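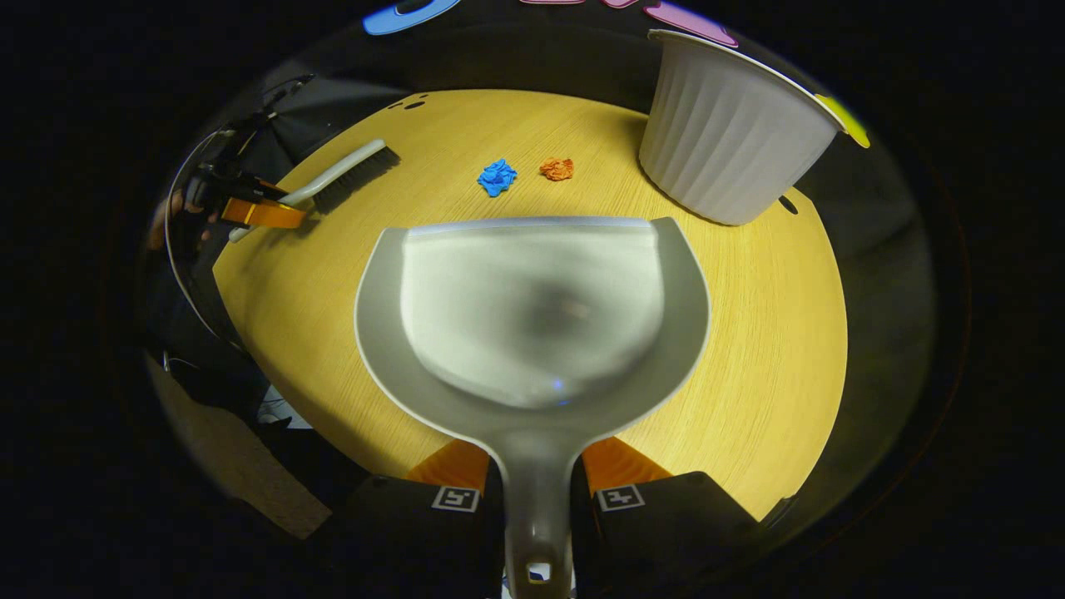 I bought the Prulis dustpan and brush set in December, after the old one from my kitchen cracked at the corner. I use it mostly for tables and shelves, so I chose this one for the long handles. The pan is grey and quite large, and its thin pale lip lies flat on the wood of my round table, so small things like the blue and orange paper balls should not go under it. In daily use I find this is true also for crumbs and sugar. Very fine flour still leaves a line, and I must wipe it with a cloth.

The brush has dark grey bristles, a little stiff in the first 2 weeks, then better. The hole in the pan's handle is small and did not fit on my Nelari hook, which is a pity. I paid 41 zloty in the Geum shop and delivery took two days.

I would buy it again, but I would like a wider hole.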